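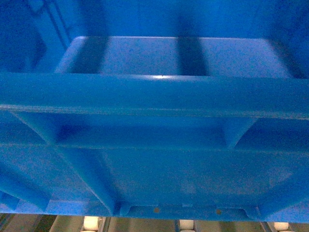

24th August, crate lift, notes for the team

Okay, so most of today went on the blue crate and its rim. Li-hua wants the student cell (we're calling it Doolan now, the vote was close) to pull a crate off the rollers and put it on the cart without anyone touching it, and the rim is the only thing I'd trust to lift by. It's thick and rounded on top, which is nice for the fingers, but the channel underneath has ribs in it, so where you come in matters a lot!

First go, I let the code pick the grasp point from the rim line. 33 tries, and too many of them ended with a fingertip bumping a rib. Sum-yee said to stop being clever and just give it a fixed offset from the crate corner. I grumbled, then I did it — much better.

Other stuff from the afternoon:

The edge finder hates how blue everything is. Rim, channel, wall, all one color, and up close it has hardly anything to hold on to. The little shiny spot on the rim fooled it twice before I masked out the highlights. Cheuk-hei thinks we should look for the white rollers first and work upward from there. I like that, and he's going to write it up as a branch.

Approach speed is down to 80 mm/s for the last bit. Slow, but we're not scored on time until round 2.

I tried the long slot at the base as a backup grip. No good, it's shallow and too close to the conveyor, so please don't bring it back, Marta :)

Log is saved as run 3225 in the Doolan folder. The first few lines are junk from when I forgot to zero the wrist.

Next time: repeat the fixed offset with weight in the crate, and ask So-ying if we can have the softer finger pads back from the other group.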